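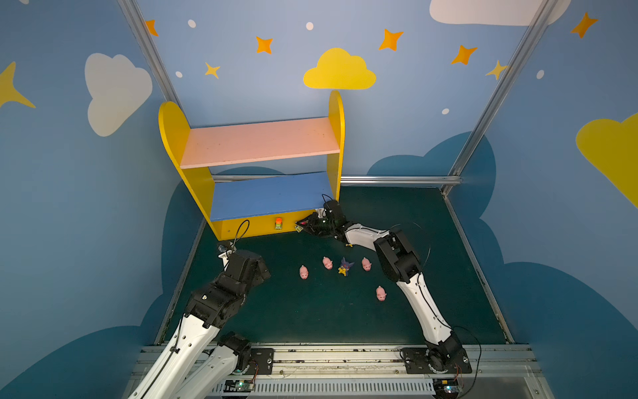 Braulio Varela writes that his clouds always come out like potatoes, and he wants to know if he should buy a stencil before he tries again on the wall of his daughter. My answer is no stencil for the clouds, yes for the stars. I explain both in this page, starting from a wall that is clean and has no holes.

## What you need

- light blue wall paint, matte
- white wall paint, also matte, one small can
- a roller and tray for the blue
- two natural sponges, one big and one small
- a soft wide brush, dry
- thick paper or thin plastic for the star stencil
- low-tack painter's tape
- chalk, a bucket of water, old rags

I used the blue of Wornberg, in the tone they sell in my town as number 2747. Any light blue is good if it has a little gray in it. A very strong blue looks nice in the can and is tiring on four walls.

## The blue

Give two coats and wait overnight between them. The label said four hours. I tried once with four hours, in May, with rain outside, and the roller took off pieces of the first coat.

Keep a closed jar of the blue for later. You will need it for correcting the clouds, and it is difficult to mix the same tone again.

## Where the clouds go

Draw with chalk, very softly, only one flat line for the bottom of each cloud. Don't draw the round part. This is the mistake of Braulio, I think, and it was mine also: we draw a closed shape and then we fill it, and we get the potato.

Put the lines at different heights and make them of different length. My longest is 81 cm and the shortest is the size of my hand. Leave more empty wall than you believe is necessary. When I finished my chalk lines I erased a third of them with a wet rag, and I don't miss them.

## The clouds

1. Wet the big sponge and squeeze it until it does not drip.
2. Put a little white paint on a plate, touch it with the sponge, and then touch an old newspaper two or three times.
3. Press the sponge on the wall over the chalk line. Press and lift, do not rub. Turn your hand a little each time so the same mark does not repeat.
4. Go up in the middle and less on the sides. Let the top be irregular.
5. With the small sponge add more white on the top part only. The bottom should stay thin, so the blue is seen through it.
6. While the paint is fresh, pass the dry brush along the bottom line, from left to right, with almost no force.

Make one cloud complete before you start the next. The white dries quickly on a warm wall and then the brush does nothing.

If one cloud is too heavy, let it dry and press some of the saved blue into it with a clean sponge. Getsemaní Arellano showed me this and it rescued the corner next to my window.

## The stars

Stars need a clear edge, so here use the stencil. Cut one star in a sheet of plastic, with a border wide enough that your sponge does not go outside of it. Fix it with tape and use even less paint than for the clouds. Too much paint goes under the plastic and the points of the star become round.

Two sizes are enough. I made 50 small ones for the whole room and it was a little too much behind the door. Clean the back of the stencil after each 3 stars, even if it looks clean.

Wait one full day after the clouds before you put tape on the wall. Remove the tape slowly, folding it back on itself.

## Drying and washing

You can put the furniture back the next day, a hand away from the wall. Do not wash the wall in the first three weeks. After that, a soft cloth with water and a drop of dish soap takes off finger marks. I don't use varnish on top, it made shiny spots in the test I did inside the closet.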